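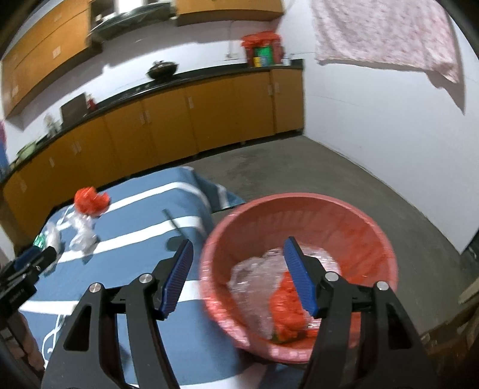 A hand-held gripper's open jaws around a basin holding plastic bags, in a room with a kitchen along the wall.

Write the Sorting Rule Before the First Take

By Shengli Jia

Most written standards for hand-held gripper work cover the hardware. The one we use at Grornus runs to 31 pages, and 23 of them deal with mounts, screws, finger pads and calibration. The task itself gets a paragraph. I think that is backward.

Take a job as small as putting loose plastic in a basin. Does a crumpled bag count as one item if another bag is stuck to it? Is the job done when everything is inside the rim, or when the jaws have let go and moved away? Two careful people will answer differently, and both will believe they followed the instructions.

I read through 1,000 takes from our Pastix project in June. The worst trouble was in the labels. One operator marked a take as good with a bag hanging over the side of the basin. Another threw out takes just like it. A robot trained on both gets two sets of rules.

Clear plastic makes this harder. It folds, it clings, and against a patterned cloth its edges are easy to lose. A rule written for blocks and cups does not carry over.

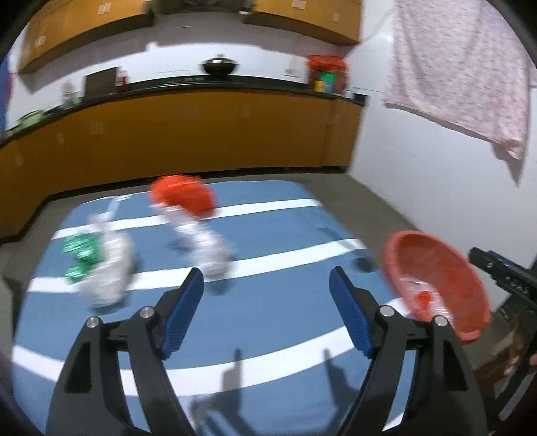
What the rule should say

It should fit on one page. It should name the start state, the end state and what counts as a failed grasp. It should say whether the basin may be moved or tipped. Someone who has never met the author should be able to read it and label a take the same way.

Some of my colleagues say strict rules make every take look alike. I don't agree. Homes can vary as much as they like, and so can the clutter. The definition of done should stay put, and if it has to change, the old takes should be labeled again.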